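Pinden perforated panel, grey, two-pack. Three months in

Rating: 4 out of 5
Bought: full price, own money
Reviewed 2/25/18

Quick one before the kids get back from swimming. Wanted storage for the wall over the bench in the garage, had been putting it off since forever, finally bought the Pinden panels in December when Marchand had them marked down to $65 the pair. Edit – no they weren't marked down, that was the hooks. Sixty-five is the normal price. Fine.

What you get: two panels, bag of screws, spacers, a sheet of instructions folded so small it never lies flat again. No hooks. Hooks are seperate and this is where they get you, more below.

Why these and not timber. Had a hardboard pegboard in the last house, cheap brown stuff, and the holes went furry and tore out after a couple of years. Every time you lifted the pliers off, the hook came too. Looked at the Unwood board as well, which is a nice colour and feels good in the hand, but dearer and I didn't want anything in there that swells. Garage gets damp. Went for the Pinden.

Holes are staggered, not in a square grid. Didn't clock this in the shop. Matters more than you'd think if you're buying double-prong hooks, as the prongs need to line up with two holes going straight across, and going straight down you skip a row. Across is fine. Down, check first. I had a little shelf bracket from the old board and no chance, went in the bin. (Went to my brother in law, same thing.)

Upside of the stagger is you get more positions. Shuffling the spanners along by half a space is handy and I ended up with a tighter row than I had on the old board.
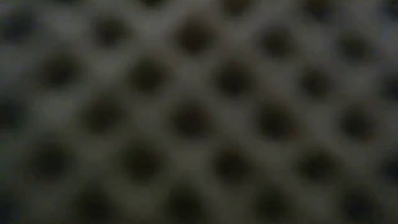
Putting it up. Instructions say two people. Did it alone with a length of scrap propped underneath and a bit of swearing. Find your studs first. The spacers are fiddly little things and roll under the car if you drop them, ask me how I know. Took a whole arvo, though half of that was clearing the wall. If you're on brick get your own plugs, the ones in the bag are rubbish and spun in the hole on me. Swapped them for decent ones and no movement at all since.

The second panel went up quicker. Lining the hole pattern up across the join is the hard part. Mine's out by a whisker and I see it every single time I walk in. Wife says she can't see it. She can.

Hooks. The Pinden ones are good but pricey and sold in tiny packs. I got the Imix assorted bag instead, they fit after a bit of persuasion, slightly loose on the long ones. Little dab of hot glue on the back of the spray bottle holder and it's stopped wobbling. Don't buy the Imix bins, the lip is too shallow and the screws go everywhere when you bump it. Perihan Sönmez at the Marchand counter told me to skip them and I didn't listen. Sorry Perihan, you were right.

Load. Box doesn't give a figure per hook, just for the panel, which is no help to anyone. I've got two hammers, the big shifter, a cordless drill, a level, clamps down one side. No sag. Wouldn't hang the circular saw off it, that stays on the shelf.

Colour. Grey, pretty neutral, doesn't show finger marks much. Dust is another story. It sits in the holes and a cloth just pushes it through to the back. Vacuum with the brush head, once a month, done. If you're sanding in the same room do it more often or you'll be wearing it next time you pull a hook out.

Grumbles, in no order
Hooks not included, at that price
Wall plugs
Packaging – far too much foam, wouldn't fit in the recycling
No paper template for the screw positions, so you hold the panel up and mark through it with a pencil while your arms go dead
Edges were a bit sharp on one of mine, ran a file over it, five minute job

Good stuff
Solid. Holes still clean after three months of hooks in and out
Can find the tin snips now
Bench is clear for the first time since we moved in

Would I buy it again, yes, and probably will for the laundry if the boss agrees to the colour. Knocked a star off for the plugs and the hook situation. If they boxed it with even a dozen basic hooks it'd be a five.

Someone asked under the last review if you can cut it down. I haven't tried. The bloke at the shop reckoned a jigsaw with a fine blade and tape along the line, but that's his word not mine. Will update if I do the laundry one.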